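Category: Housing / Press releases

Tenants' group questions Calby "furnished lets" promise

Heywood Renters' Forum has asked letting firm Calby to show its working after the company claimed its new furnished flats would save tenants "up to £3,000" on moving in.

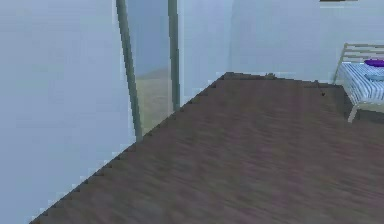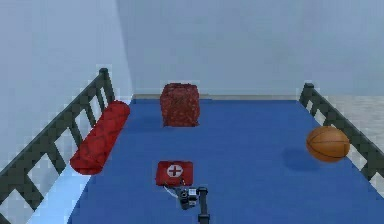 Computer-generated views: a doorway, and a bed with a blue mattress.

The forum says the figure appears in Calby's August brochure with no source. It seems to assume that every tenant would otherwise buy everything new, at full price, in one go. Few of our members have ever done that.

Calby also adds a furniture charge of £80 a month. Over a long tenancy, the promised saving shrinks quickly.

Ashley Goodall, who chairs the forum, said: "We've read 'up to' in a lot of brochures. We'd like to know what the usual tenant saves, if anything, and who pays when a wardrobe door drops off."

The forum has heard from more than 200 renters, many of whom already own a bed and would have to pay to store it.

Nigel Stockdale, the forum's advice worker, said: "Ask for the price without the furniture. If they won't give you one, be careful."

Calby has been asked to reply by Friday.

Contact: Heywood Renters' Forum press desk | Back to top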